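# How I freeze fruit so it doesn't turn into one big lump

I came to freezing fruit through laziness. I buy too much, I get busy, and then there's a sad bowl going soft by the window. For years I just shoved the lot in a tub and hoped, and then had to attack it with a butter knife in April when I wanted a handful for porridge. Please don't do that, I bent a perfectly good knife!

This is the way I do it now. It works for berries, cherries, grapes, mango chunks, lychees, sliced peaches and most other things that aren't a banana (bananas are fine, just peel them first, I have learned this the hard way).

## What you need

- Fruit, ripe but still firm
- A baking tray that fits flat in your freezer – measure it, mine didn't
- Baking paper
- Zip bags, the thicker freezer sort if you can get them
- A marker pen that writes on plastic
- A clean tea towel or two

I use an old Drellard tray that has gone a funny colour and it's still brilliant. Any tray with a bit of a lip will do.

## Step 1: Sort it

Tip everything out and be ruthless. Anything mouldy goes in the compost. Anything squashy but otherwise fine goes in a pan for jam, or straight into my mouth. Freezing won't rescue fruit that's past it, so only keep what you'd happily eat today.

## Step 2: Wash and dry

Quick rinse in cold water, then spread it out on the tea towel. The drying matters more than the washing, I think. Wet fruit gets a coat of ice and sticks to its neighbours, and then we're back to the butter knife. I leave mine for 50 minutes or so while I do something else, and roll the berries about a bit halfway through.

## Step 3: Peel, stone, chop

Cherries want their stones out. Peaches and mango want cutting into pieces you'd put on a spoon. Grapes can go in whole.

Lychees are the nice easy ones. You can freeze them in their skins, no tray needed, and the skin keeps them from drying out. Just bag them up, squeeze the air out and zip it. To eat them, give them 10 minutes on the side and then peel while they're still half frozen – they're like tiny sorbets and I can't stop once I start.
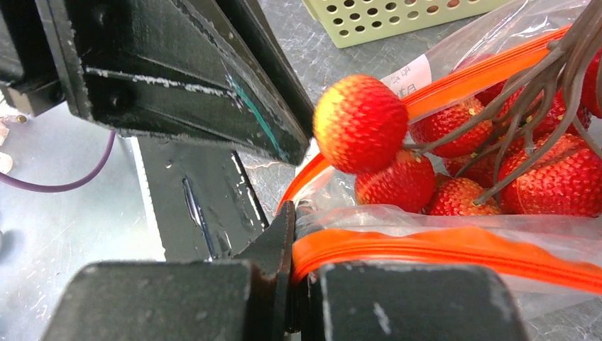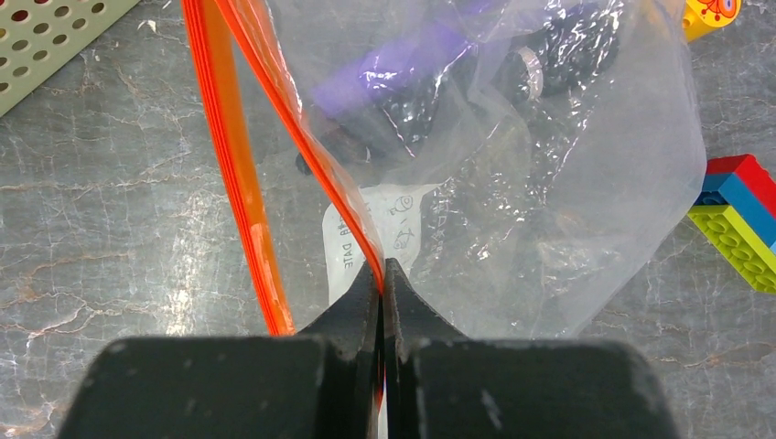
*Bagging up in clear zip bags.*

## Step 4: Tray freeze

For everything else, line the tray with baking paper and spread the fruit in a single layer. Try not to let the pieces touch. Slide it in the freezer, flat, and leave it until it's properly hard. Berries are usually done in a few hours but I mostly leave it overnight and forget about it.

If you're doing a lot, put a second sheet of paper on top and do another layer. Two is my limit, three always slides off.

## Step 5: Bag it and label it

Once it's hard, work fast! Tip it into bags, press out the air and seal. The trick I like best is to zip the bag nearly shut, poke a straw in the corner, suck the air out and close it quickly as you pull the straw away. You do look daft.

Write what it is and the month on the bag. You'll think you'll remember, but frozen mango and frozen peach look exactly the same to me. I got a Graveo label maker one year and used it for a fortnight before going back to the pen.

Lay the bags flat until they're settled, then stand them up like books.

## How long does it keep?

I try to use mine within 10 months. It's safe for longer if it's stayed frozen, but the flavour goes a bit dull and you get that frosty, papery look on the edges. Those bags go in crumble.

## A few odds and ends

- Peaches go brown, so toss them in a squeeze of lemon first.
- Strawberries always come out floppy. Use them for smoothies or sauce.
- Don't refreeze fruit once it's thawed. Cook it and freeze the crumble instead.
- Bags can be washed and used again for fruit, inside out over a wooden spoon to dry.

Next I want to have a go at rhubarb, if there's any space left by then.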